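Ultis bench gripper: notes from the Drolldale open day

The Ultis is a parallel gripper with curved fingers and a small camera at the wrist, sold to schools and small workshops that already own a light arm. I spent most of a Sunday with one at the Drolldale open day in April, where the distributor, Saarinen, had three benches running. Two were on packaging and one was on table clearing. I stayed with the third, as it was the closest to the work we would want it for.

The unit costs 490 pounds without the arm. For that you get the gripper body, two fingers, the camera, a controller the size of a paperback and a cable that is too short. Saarinen lists a longer cable separately. Anyone mounting the controller under a bench should budget for it.

Fitting took Firouzeh Shirazi, who ran the bench, less time than the talk she gave while doing it. The mounting plate has slotted holes and fits the common bolt patterns, including the Brutetti flange, without an adaptor. The bolts are standard. The connector is keyed, though the key is shallow and I managed to force it the wrong way round at the first attempt. No damage was done, but I would expect a few bent pins in a teaching lab.

The table clearing task was run under manual control first, with the operator watching the wrist view on a monitor. A pink plate carrying a hamburger was one of the set-ups. Food with a soft bun is a fair test for any gripper, as too much closing force is obvious at once, and a plate with a raised rim gives the fingers something to foul on if the approach is low.
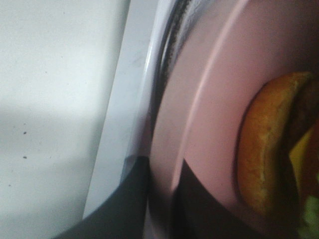

Can the closing force be changed while the gripper is moving?
It can be changed between moves only; the controller reads the force setting when a close command starts and ignores any later value until the next one.

That limit matters more than the data sheet suggests. The force scale runs from 1 to 5, and the gap between the lowest settings is wide. Setting 1 held a paper cup without marking it. Setting 2 creased the same cup at the rim. For mixed objects you end up choosing a low value and accepting slower moves, or writing a separate routine for each item. Omid Shahbazi, who wrote the demonstration scripts, said he had taken the second course and would do so again.

The camera is adequate. It sits close to the fingers, so one of them takes up a good part of the view when the hand is near an object, and the shadow of the hand is a nuisance under a single overhead lamp. Moving the lamp to one side improved matters on the day. Focus is fixed. Exposure can be locked in software, and should be locked on a white table, where the automatic setting hunted whenever the arm moved.

The finger pads are a wear part. Saarinen rates a pair for 3000 cycles and sells replacements in packs. Changing them needs a small hex key and a steady hand, and the screws are short enough to lose on the floor. I would have liked captive screws at this price.

Noise is low. The motor could be heard at arm's length and not beyond it. The body was warm after more than two hours of continuous running, though I could keep a hand on it.

The software is the weakest part. Scripts are plain text and easy to read, but error messages give a number and no explanation, and the list of numbers is in a separate manual. The stop button on the controller works as it should and releases nothing, so a held object stays held until you open the fingers by hand or by command.

I would buy the Ultis for light objects on a bench with good side lighting. For work needing fine control of force I would wait for the next firmware, which Shirazi expects to add half steps to the scale. Order the long cable at the same time.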